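Search the newsletter Go

October
By Tania Nanayakkara
2 min read

The Small Round Table, Defended

After my column on dining rooms, 463 of you wrote in. Most wanted to know how anyone eats at a round table in a kitchen corner without wearing the soup. A reader in Rundbridge called mine "a bar stool with ambitions." Noted.

I bought it in black because the shop in Cikembridge had it in black. It shows every crumb and goes with everything, which I was told would be a comfort. The corner by the window was supposed to be temporary. That was three apartments' worth of furniture ago, and the blinds still need washing.

My problem is small stuff. A big table lets you push the clutter to one end and call that end an office. A round one has no end, so the little gold odds and ends just sit there until dinner, looking expensive.
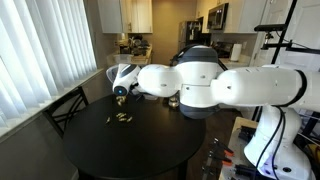 Gold bits on the black table, with the blinds closed for company.

Glassware is the other weakness. I own clear glasses and one amber one, and guests will fight for the amber. I keep glasses and bowls together on one side – a bit crowded, but it leaves a decent stretch of tabletop for plates and elbows. Gamage, my neighbor, stacks everything in the middle and talks to his wife over the top of it. They seem happy.

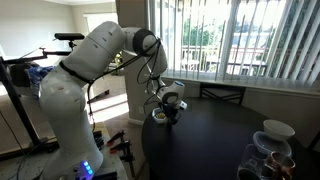
Do I need placemats on a matte black table?

Only if you enjoy washing placemats. I wipe mine with a damp cloth after meals and dry it straight away, or the streaks will greet you at breakfast.

Next month: chairs, and why I have more than I can sit on. Send your complaints before then – I do read them, usually at the table.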